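Reconciling Conflicting Title Lineages in a Regional Wrestling Promotion
Project report, Sport History and Data (second-year elective)
Iveta Skála

Summary

The Otumura promotion ran wrestling cards in a single region and recognised one singles title, the Gashaw Heavyweight Championship. Two published lists of its champions exist and they disagree. This project rebuilt the lineage from programmes, result sheets and newspaper notices, and compared the rebuilt version with both lists. The result is a lineage of 13 reigns, two of which are marked as uncertain.

1. Background

A title lineage is the ordered record of who held a championship and how it changed hands. In a promotion with television coverage, the lineage is usually easy to check. Otumura had none. Results were printed in the following month's programme, and the local paper carried them only when there was space on the sports page.

The first published list appears in a souvenir booklet sold by the promotion itself. The second was compiled by readers of the newsletter Fenevska. The booklet gives fewer reigns than the newsletter. Promotions had a commercial interest in tidy histories, so the booklet was treated as a source to be tested, and the same rule was applied to the newsletter.
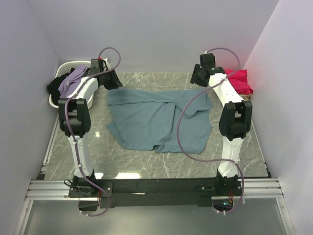

2. Sources and method

2.1 Collection

Match results were entered into a database built in Clurnix. Each record holds the venue, the position on the card, the participants, the stipulation (if any), the result and the source. A total of 822 records were entered. After duplicates were merged, 800 remained.

Duplicates were harder to find than expected. Several wrestlers worked under more than one ring name, and the programmes spelled visiting names in different ways from month to month. A lookup table of ring names was kept separately and every change to it was logged. Masked wrestlers were recorded under the mask name only, as there was no reliable way to tell whether the same person wore it on each card.

2.2 Ranking of sources

Sources were placed in four grades. Grade A was a result sheet completed on the night. Grade B was a newspaper notice printed within a week. Grade C was a result printed in a later programme. Grade D was a recollection, including letters to the newsletter. Where two sources of different grades conflicted, the higher grade was used. Where they were of the same grade, both versions were kept and the reign was flagged.

2.3 Definition of a title change

A title change was counted only if the source said the title was at stake and named a winner. Bouts where the champion lost by count-out or disqualification were not counted. The booklet follows the same rule. The newsletter does not state its rule, and on two occasions it seems to treat a disqualification as a change – this accounts for part of the difference between the lists.

3. Results

3.1 The vacancy

The largest disagreement concerns a vacancy in the middle of the lineage. The booklet moves directly from the fourth champion to the fifth. The newsletter inserts a vacancy and a tournament. Three Grade B notices mention the tournament, and one gives the semi-final pairings. The vacancy was therefore accepted.

No source explains why the title was vacated. The programme for February still lists the fourth champion in the main event, with no mention of the title. The next programme carries the tournament draw.
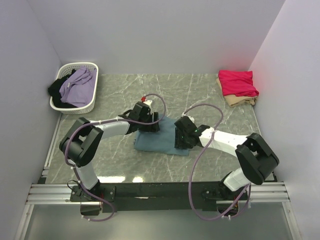

The final was held on a Saturday, and the newspaper reported a crowd of over 3000. That figure should be read with care. It does not agree with the stated capacity of the hall, and attendance claims were often supplied to the paper by the promoter.

3.2 The phantom reign

The booklet's sixth champion is said to have won the belt on an overseas tour. No record of the bout was found in any grade. He was first billed as champion on his return, and the man he is said to have beaten had already left the promotion. A claimed win with no match behind it was common practice when a champion departed without dropping the title. The reign was kept in the lineage because the promotion recognised it, but it is marked as unverified.

3.3 Two short reigns

The newsletter lists two reigns that the booklet omits. One rests on a Grade A result sheet and was accepted. The other rests on a single Grade D letter – the writer names the winner and the hall but gives the wrong opponent for that card. It was accepted provisionally and flagged.

4. Limitations

Coverage is uneven. The early cards are well served by result sheets, while the final seasons depend almost entirely on programmes. Cards in the smaller towns are probably under-recorded, and a title change at one of them, reversed at the next, could be missing altogether.

Grading was done by one person. A second reader should regrade a sample of the records before the lineage is cited elsewhere.

5. Further work

The tag team title was left out for reasons of time. Its records are already in the database under the same fields, but partners were substituted often and a rule for counting those substitutions would need to be settled first.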